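# Why does the line get stuck? All about bottlenecks

Have you ever turned a full bottle of ketchup upside down and waited... and waited? There's plenty of ketchup in there. The trouble is the neck. It's skinny, so only a little can get through at a time, and the rest has to sit and wait its turn.

Grown-ups who run factories and bakeries and hospitals have borrowed that idea. When lots of work has to squeeze through one slow spot, they call the slow spot a **bottleneck**. I spend a big part of my job hunting for them, and I love it (it's a bit like being a detective, only with more cardboard boxes).

## The lunchbox factory

Let me tell you about Mammont, a place in Lodon where I worked one March. They make lunchboxes. Every lunchbox goes through 3 jobs:

1. A machine presses out the box and the lid.
2. Somebody snaps on the hinges and the latch.
3. Somebody puts on the stickers and packs it up.

The pressing machine is super speedy! It can make 181 lunchboxes in an hour. The sticker table is pretty quick too. But hinges are fiddly little things, and the hinge table could only finish 70 in an hour.

So how many finished lunchboxes came out of the factory every hour? Have a think before you read on.

It was 70. No matter how fast that first machine went, every box had to go past the hinge table, and the hinge table was as busy as it could be. Meanwhile the sticker people kept running out of boxes and had to wait around for more.

## How do you spot one?

Look for a pile. Work heaps up just before the slow spot, the way cars back up before a narrow bridge. At Mammont there was a mountain of boxes with no hinges, and it got taller all morning — I could barely see over it by lunchtime.

Then look on the other side. If people there are standing around with nothing to do, you've probably found your bottleneck hiding in between.

## What can you do about it?

The boss at Mammont had wanted to buy a second pressing machine. Can you see the problem? It would have made the mountain grow even faster!

We tried some smaller things first. Barnabás Medve from the sticker table learned how to do hinges, and he moved over whenever his own table went quiet. We put the hinges in a tray right by people's hands so they didn't have to walk across the room. More lunchboxes came out that very same day, and the big fast machine hadn't changed a bit.

Funny thing, though. Once you fix one bottleneck, another one can pop up somewhere else. Then off you go hunting again.

## Try it at home

Get two friends and make paper cards together. One person folds, one draws a picture on the front, and one writes a message inside. Pass each card along as soon as you're done with your part. Play for a few minutes, then stop and look at the table. Where's the pile?

Now talk about how you could help the person next to the pile. Could the folder do some coloring in? Could the pictures be simpler? Change one thing and play again. My nephew's team switched to drawing only fish, and wow, did they speed up.
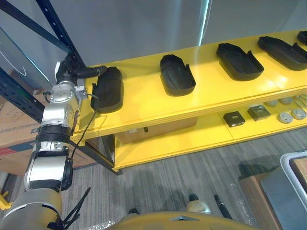
*Photo: Nic Aodha / Prenadari*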